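Chapter 9
Vowel Harmony and the Shape of Turkish Words

In the previous chapter we looked at the eight vowels of Turkish one by one. Now we will see what happens when they meet inside a word. A learner who has reached this page already knows that the plural of ev, "house," is evler, and the plural of kapı, "door," is kapılar. The meaning of the ending is the same, but its vowel is different. This chapter explains how the speaker chooses. 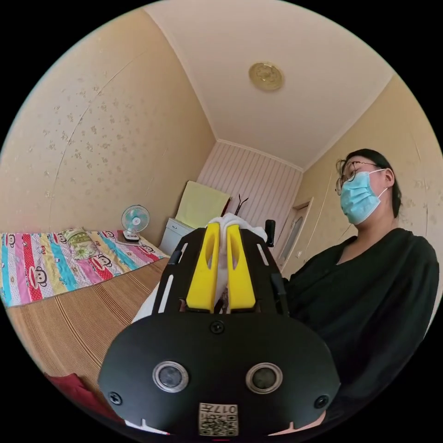 Department of Modern Languages, Wenden College

The choice depends on the last vowel of the word to which the ending is added. If this vowel is a front vowel (e, i, ö, ü), the plural ending is -ler. If it is a back vowel (a, ı, o, u), the ending is -lar. So we say göller, "lakes," and kuzular, "lambs." The ending has only two forms, and for this reason it is the best place to begin. Teachers call it twofold harmony.

Other endings have four forms. With these the speaker must consider also whether the lips are rounded. Compare evim, "my house," gözüm, "my eye," kızım, "my daughter," and kolum, "my arm." Here the vowel of the ending changes among i, ü, ı and u. We will study fourfold harmony in Section 9.3, after the exercises on the plural and on the endings for "in" and "from."

I would like to give one piece of advice from my own classes. Many students try to learn the rule as a table, and they look for the table in their memory each time they speak. This is slow. It is better to say the pairs aloud, ten or more in a row, until the wrong form begins to sound strange. My colleague Gönül Demirtaş asks her beginners to do this at the start of every lesson, before they open the book, and I have borrowed the habit from her.

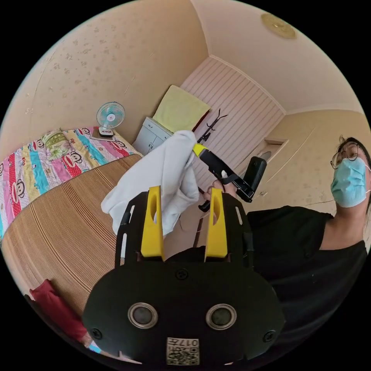 There are of course exceptions. Some old and very common words do not follow harmony inside themselves: anne, "mother," has a back vowel and then a front one, and kardeş, "brother or sister," does the same. The ending looks only at the last vowel, so we have anneler and kardeşler, and the learner does not need to worry. More difficult are some borrowed words such as saat, "hour," whose plural is saatler and not saatlar. These words must be learned separately. A list of 15 frequent ones is given at the end of the chapter.

A few endings also refuse to change. The most useful of them is -ken, "while," which keeps its e after any vowel: çocukken, "while a child."

Before you continue, read the following words aloud and add the plural ending to each. The answers are in the key prepared by Dilek Güneş.

deniz (sea)
okul (school)
gün (day)
balık (fish)
köy (village)
yol (road)

9.1 The plural ending

The plural ending is placed directly after the noun and before any ending of possession or case.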